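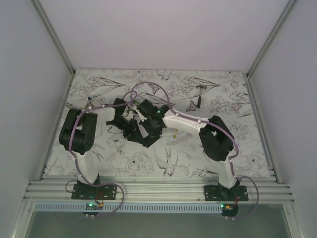
## How to get a seat at a Trarano film premiere

You don't need an industry pass to see the cast at a gala screening. The festival keeps 300 public seats for each one, and they go to people who do the dull bits in the right order.

1. Make an account on the festival site before the programme comes out. Your name must match your photo ID.
2. Open the programme and look for screenings marked "cast present". Plain repeats are cheaper but the actors won't be there.
3. Enter the ballot for no more than two galas. A third entry cancels the first.
4. Check your email, including the junk folder. Winners have 30 hours to pay.
5. If you miss out, try the returns queue at the Kratochvíl cinema. It opens at noon on the side street, next to the bike racks.

Returns are card only. Last year 78 people got in this way, mostly for the later show.
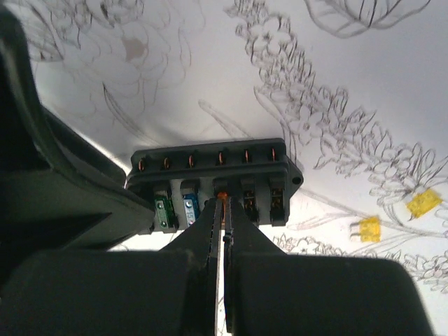 Trarano, 28 August 2019

The ballot for the opening film, *Nanero*, has closed with 1,477 entries. Returns are now the only way in.

### On the night

Be in your seat twenty minutes before the start. After that, empty places go to the queue — even paid ones.

The cast usually walk in from the Skasmont hotel side, so stand at that end of the barrier if you want an autograph. Bring your own pen and something flat to sign. Phones are fine outside but must be switched off once the lights go down.

The question session runs after the credits. Put your hand up early and keep it to one question.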